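Recycling in a Shared Student House: Project Report

Costel Radu and Sorin Pană
2019-12-29

1. Why we did this

Our module asked for "a small study of everyday behaviour". We live in a house on Gilchrist Road with two other people and four bins, and the behaviour was already going on in the kitchen, so we chose that. The question was whether better labels would make people sort their rubbish properly. Our tutor called it modest, and we took this as praise.
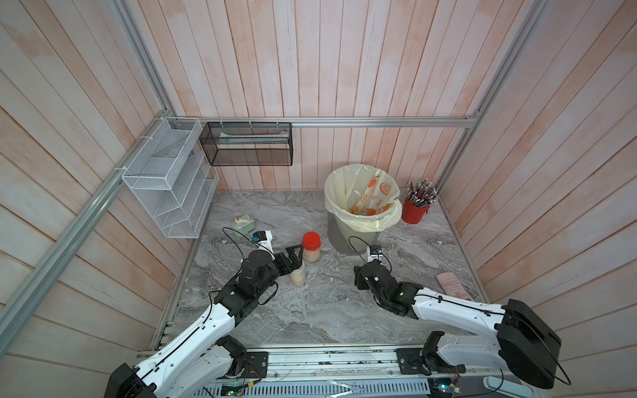

The house rules, as far as there were any, came from a leaflet the landlord's agents, Vimard, had left in a drawer. It explained glass at great length and did not mention yoghurt pots at all. We asked Vimard about yoghurt pots and were sent another copy of the leaflet.

2. What we did

For the first half of the study we changed nothing and kept a tally. We logged 219 items, from both our house and the one next door, which belongs to the same agents. Sorin did the mornings. Costel did the evenings, when most of the pizza boxes happen. Then we put up new labels, with drawings, and carried on.

Bottles gave us the most trouble. The council wants them rinsed and the caps off, and our housemates regard both as a matter of personal belief.
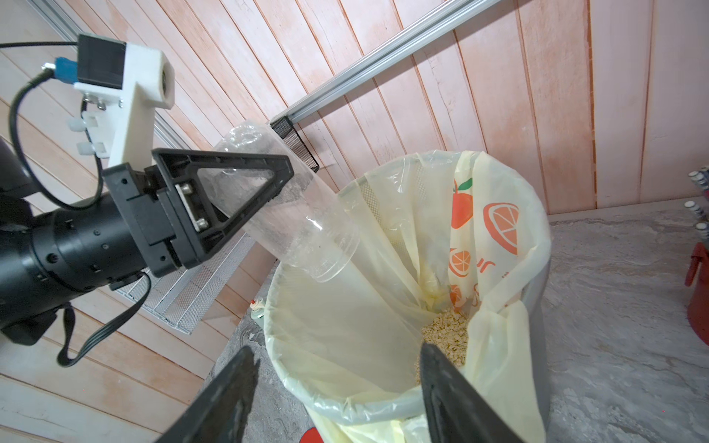

Figure 2. A clear plastic bottle, cap off, over the bin.

3. Results

Before the labels, 50 of the items were in the wrong bin. After them things got better for a few days and then slid back. The drawing of a tin was widely taken to be a drum. Tea bags went everywhere throughout, and we have no theory about tea bags.

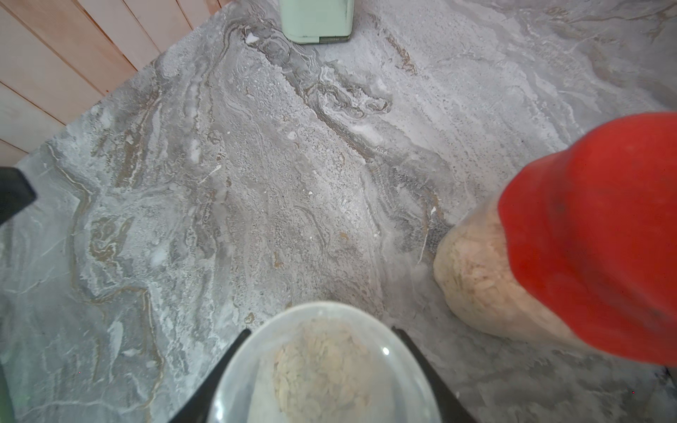 4. Problems with the study

Everyone knew they were being watched, because we were standing by the bins with a clipboard. One housemate began taking her rubbish to the library. We also moved the bins halfway through to mop, so the two halves can't be fairly compared – a point our tutor had raised in December, before we did it.
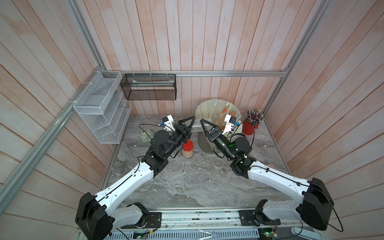
If we did it again we would drop the labels and think about where the bins stand. Ours are in a corner behind the door, and by the time you have got round the door you have lost interest in packaging. Surroundings matter too, we suspect. Pale pink planks and a grey marble-patterned top would make most people pause before leaving a tea bag on them, whereas our worktop is brown and has given up. Sorin would like to test this. Costel would like to move out.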